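4.2 Les deux préhenseurs face au même plan de travail

Je commence par ce qui m'a pris le plus de temps, à savoir le choix des mains. Au départ, je voulais monter deux Grasley identiques et passer tout de suite aux contrôleurs. Otakar Tóth m'en a dissuadé un vendredi, devant un café tiède, en me faisant remarquer que toute notre section 3 reposait sur une hypothèse jamais testée : que la forme des doigts compte peu en simulation. Bon. On a donc tout repris, avec la Stino (doigts longs, segmentés) d'un côté et la Grasley compacte de l'autre, sous le même contrôleur Betancur -- et j'avoue que je m'attendais à un match nul.

Côté environnement, on a gardé la cuisine Undow, avec son plan de travail en granit, une assiette, une poêle et quelques objets repoussés au fond. Le granit moucheté est pénible pour l'estimation de profondeur (j'y reviens en 4.4), mais c'est justement ce qui nous intéressait ! La consigne est volontairement banale : transférer les aliments de l'assiette à la poêle, un bras à la fois, l'autre restant en attente. 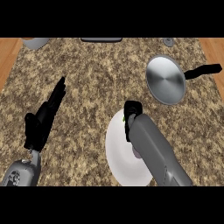
Figure 3. Rendu de la cuisine simulée. À gauche, la main à doigts longs, à vide ; à droite, le préhenseur compact au-dessus de l'assiette. La poêle se trouve en haut à droite.

On voit sur la figure 3 le problème qui m'a occupé tout le mois de septembre : l'avant-bras de droite passe au-dessus de l'assiette et en masque une bonne partie. Pour la caméra de tête, un aliment placé sous le bras n'existe quasiment plus, et la politique va chercher celui qui dépasse encore, même quand l'autre serait plus facile à saisir. J'ai d'abord accusé le contrôleur, à tort. En rejouant les trajectoires avec un bras rendu transparent, les hésitations disparaissaient presque toutes.

Chaque préhenseur a eu droit à 40 essais par position d'assiette, après un entraînement sur plus de 2 000 démonstrations, et chaque épisode est coupé à 300 pas. La Grasley s'en sort mieux sur les petits objets arrondis, parce qu'elle se referme vite et pardonne une approche un peu de travers. La Stino, elle, demande une orientation du poignet bien plus soignée -- mais une fois les doigts en place, elle lâche rarement. Otakar y voit un avantage net pour les trajets longs vers la poêle ; moi, je suis moins convaincu, car nos coefficients de frottement sont généreux et je ne parierais pas grand-chose sur leur transfert au banc réel.

Reste la question de la caméra de poignet, qu'on n'avait pas activée dans cette série. On la traite en 4.3, avec les mêmes positions d'assiette et les mêmes graines aléatoires.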